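Workshop notebook, May
Paste, continued

Started just after eight, before the heating pipes had finished knocking, and cooked a fresh pot of wheat starch paste for the Matić ledger. I had meant to use up the last of the old pot but it had gone thin and slightly sour at the bottom, and I wasn't going to put that anywhere near a spine I have spent a fortnight cleaning. So into the sink it went, with some regret, as it had been a lovely smooth batch in its day.

For anyone picking this up after me: 30 g of the Clonen starch into 200 ml of cold water, left to soak while I did the post and had my tea, then cooked on the low ring and stirred the whole time with the flat wooden spoon (the flat one, please, the round one leaves lumps in the corners). It turned from milk to something like wallpaper paste rather suddenly, as it always does, and I kept it going for 29 minutes after that. Kumudini cooks hers for a good deal less and gets a paste she is perfectly happy with. Mine is stiffer and wants more sieving, but I like having something I can let down with water as I go.

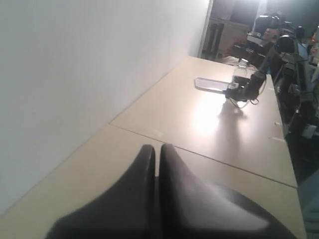
Sieved it three times through the horsehair sieve once it was cold. The first pass was hard work and I did wonder whether I had overdone the cooking, but by the third it was coming through like thick cream and dropping off the brush properly. Let down a little in the blue bowl for the tissue, kept the rest stiff for the boards.

The ledger itself. The spine linings are off now, all but a stubborn strip at the tail where somebody long ago used animal glue and plenty of it. I put a poultice of stiff paste over it, covered it with a bit of polyester, and left it for about a quarter of an hour. Lifted the top layer with the bone folder and no trouble at all. The under layer has not moved. I'll go again tomorrow and be patient with it - the paper beneath is softer than it looks and the fold of the last section is already split at the tail.

Chaminda came by mid-morning and we had a long talk about the new spine lining, which I enjoyed very much although it put me well behind. He is in favour of the heavier Pluvel tissue, two layers, grain running head to tail. I had been thinking of one layer of that and then a thin cotton over it, as the book is heavy and the Jedavham reading room will want to open it flat. We pasted up a sample of each on the dummy spine. His is pencilled A on the underside and mine is B. Please don't flex them until they have had a night under the weights. I know it is tempting.

A note on the tissue while I think of it: the roll at the front of the plan chest is the old stock and creamier in colour. The new roll is whiter, and next to the ledger's paper it looks quite cold. I tore a few strips of each and laid them along the gutter by the window, and the old stock was far kinder. There is enough left for this job if we are careful, so could everyone please use the new roll for practice pieces and guards.

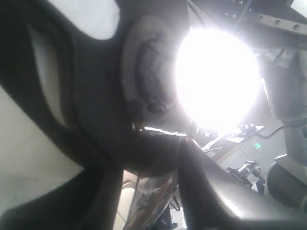
Round pad, creased across the middle, with the light very bright beside it.

Afternoon mostly guarding. Sections one to four are mended at the folds and drying between blotters and felts, changed once after lunch and again before I went for my train. Section four has cockled a little at the head where I was too generous with the wet paste. It may settle in the press. If it hasn't by tomorrow I will humidify it lightly and start again from there, with the stiffer mix this time and a drier brush.

Stiff paste is in the lidded jar in the small fridge, let-down paste is in the blue bowl beside it with a damp cloth over. Kumudini, do help yourself from the jar for your map folders, but leave me enough for the boards. We also want more blotter, the large size, and a new brush for me - the old one is shedding and I picked three hairs out of section two.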